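Rurkidgate Help > Perception and state estimation > Fiducials

Relative pose between two hand-held grippers jumps when the tag is close to the fisheye border

Posted by sobrin_k, 30 April 2018
Tags: fisheye, pnp, fiducials, visual-inertial, calibration

I'm estimating the relative pose between two hand-held grippers. Each one carries a wide fisheye camera and an IMU, and each has square markers on top of the housing and on the side faces. The absolute trajectories come from a visual-inertial tracker run separately on each device. The relative pose comes from the camera on one gripper looking at the markers on the other, and is added as a factor in the final optimization.

The pipeline at present:

- Kullano extracts the frames and the IMU stream from the recording and writes them out with a common time base.
- Astard undistorts each frame to a pinhole image and runs the marker detector.
- For each detected marker it runs a planar PnP on the four corners and keeps the solution with the lower reprojection error.
- The per-marker poses are transformed to the gripper body frame and averaged if more than one marker was found.
- Ogundipe takes the averaged pose as a relative factor with a fixed covariance and solves the batch with both trajectories.

My test take has 677 frames. The detector finds at least one marker in 553 of them, and I can live with that. The quality of the poses is the problem. Whenever the other gripper is out toward the side of the view, the orientation alternates between two values from frame to frame, and the translation moves with it. The tilt axis is the one that flips. Yaw about the marker normal is stable. After the batch solve the flips are partly smoothed over, but they drag the trajectory of the other gripper with them, and a motion that should be a straight reach comes out with a kink in it.

Things I have tried:

Robust loss on the relative factor. It helps with single flipped frames. When several in a row are flipped the same way, the optimizer believes them.

A larger covariance on rotation. The kink gets smaller and so does the benefit of having the factor at all.

A wider pinhole model for the undistortion. The detector then sees the marker further out, but the image is so stretched there that the corner positions become noisy.

Masking. I have a static mask for the gripper's own body along the bottom of the view, applied in the visual-inertial front end. It isn't applied to the marker detector. I have no mask for the other gripper, which I suspect matters, as it takes up a large part of the right side and has very strong corners on it. The room is mostly white wall and white ceiling, so there isn't much competition for features.

The intrinsics were calibrated with a fisheye model and the reprojection error was fine, but I admit the board was mostly held near the center. Extrinsics from camera to IMU are from the same session. The marker positions on the housing come from the CAD file.

Is the flip a detector issue, a PnP issue, or a calibration issue? And should I be giving the solver poses at all? A frame from the stretch where it flips most, with the front marker and a side marker both in view:
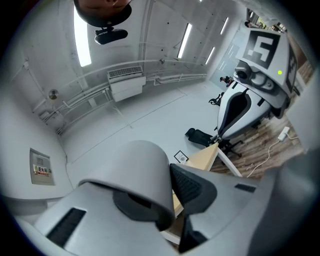
Vitalii Boiko

It's a PnP issue first and a calibration issue second. The detector is probably doing its job.

Four coplanar points seen with weak perspective give two pose solutions with nearly the same reprojection error. They differ by a reflection of the tilt, which is the axis you see flipping. Picking the lower error works only while the difference between the two errors is larger than your corner noise. Undistorting to pinhole makes this worse toward the border, as the resampling spreads the noise unevenly over the four corners, and the error you compare is then measured in stretched pixels.

Averaging the poses of the two markers is the step I would remove today. If one of them is flipped and the other isn't, the mean is a pose that neither marker supports. You have two markers on faces of one rigid housing that point in different directions. Taken together, their eight corners are not coplanar, and the ambiguity goes away for any reasonable viewing angle. Solve for a single body pose from all the corners.

What I would do, in order:

Detect in the fisheye image. If the detector refuses because the edges of the marker are bent, reproject locally: take a small virtual pinhole view whose optical axis points at the expected position of the other gripper, run the detector there, and map the corners back. Refine the corners to subpixel in the original image.

Convert each corner to a unit bearing vector with the fisheye model. Never go through a full-frame pinhole image. Past a certain angle it can't represent the ray at all.

Run a PnP that accepts bearing vectors on all corners of the body at once. Then refine with a nonlinear step. The residual should be in fisheye pixels, where the noise is close to uniform.

If only one marker is visible, keep both solutions. Predict the relative pose from the two trackers and compare. If the prediction doesn't clearly favor one of them, drop the frame. You can afford it with the detection rate you have.

On your last point, no, I wouldn't give the solver poses. Give it corner observations. Each corner is a reprojection factor connecting the body state of gripper A at that time, the body state of gripper B at that time, the camera extrinsics of A, and a constant point in the frame of B. The optimizer then gets the correct uncertainty for free, including the long weak direction along the line of sight, and a fixed covariance on a pose doesn't represent that. The PnP result is used only as an initial value and as a gate.

In Ogundipe the factor is a few lines if you already have the fisheye projection with its Jacobian. Something like:

p_w = T_wb * p_marker_corner
p_c = inv(T_wa * T_a_cam) * p_w
r = project_fisheye(p_c) - z

with T_wa and T_wb interpolated at the exposure time. Put a Huber or Cauchy loss on r. Group the corners of one marker under one switch so that a wrong marker ID is rejected as a whole.

For calibration, redo the intrinsics with the board held near the border on all sides, tilted. A low error from centered views says nothing about the polynomial out where the other gripper spends its time. And check the marker offsets. A printed marker glued on by hand is rarely where the CAD says it is. You can leave the marker-to-body transform free with a tight prior and estimate it over a long take, as long as the two grippers move through a good range of relative orientations.

Comments on this answer

sobrin_k: The averaging is gone and I solve all the corners together. Frames with two markers no longer flip. I still see it in single-marker frames, where I have not yet put in the prediction check. The prediction comes from two trackers with different world origins, so I have nothing to compare against until the origins are aligned. How do you bootstrap that?

Vitalii Boiko: Use the two-marker frames only. Each one gives you a candidate alignment between the two worlds. Take the one with most support from the others, refine over the inliers, then go back through the single-marker frames with that alignment. Remember the alignment is only yaw and translation if both trackers are gravity aligned, so estimate 4 degrees of freedom and leave roll and pitch alone.

sobrin_k: That constraint alone removed most of the remaining bad frames. In most of them one of the two solutions put gravity in the wrong place.

marl_dd

Check your time sync before you change the solver. An offset between the two cameras looks a lot like pose noise when things are moving fast. I had the same symptoms and it was the clock.

Comments on this answer

sobrin_k: The flips are also there when both devices are held still, so I don't think sync explains them. I'll check it anyway.

marl_dd: ok, then it's not that. Would still check.

pinhole_denier

Adding to the above, as the masking part of the post wasn't covered.

The other gripper must be masked in the visual-inertial front end. Its markers are high contrast, they sit close to the camera, and they move independently of the room. The feature tracker will put a good share of its budget on them. With white walls behind, the outlier rejection may settle on the moving object as the consensus, and the tracker then reports motion relative to the other gripper for as long as that lasts. The kink in your straight reach could come from this alone, with no PnP involved.

You already know where it is. Take the relative pose, project the convex hull of the housing into the fisheye image, dilate it by a generous margin and reject keypoints inside. For frames with no detection, propagate the last relative pose with the two trackers, or dilate the last hull further. Anyone holding a gripper has a hand and an arm attached to it, so extend the hull backward along the handle.

The static mask of the device's own body should also be applied to the marker detector. It costs nothing and removes a class of false quads around vents and panel edges. Draw it from several recordings and include the fully open and fully closed positions of the fingers if they enter the view.

Ceiling lights: long bright fixtures give good line ends and corners, and I would keep those features. What they do badly is auto exposure. When they enter the view the exposure shortens and the shaded side marker goes dark enough that the threshold step loses it. Meter on a region below the fixtures or fix the exposure for the whole take. If you fix it, go short and accept the noise. Motion blur costs you more corners than gain does.

For the weight on corners in the solver, I start at a sigma of roughly 2 pixels and bring it down once the residuals look white. Starting tight with uncalibrated marker offsets will bend the trajectories to fit the CAD file.

Comments on this answer

sobrin_k: With the hull mask on, the visual-inertial trajectory for the left device is straight through the reach before any relative factors are added. So there were two separate faults giving the same kink. Border calibration is still to do. Can Astard take an external mask per frame, or do I have to patch it?

pinhole_denier: Per recording only, in the version I have. I patched the loader to look for a mask with the same stem as the frame and fall back to the static one.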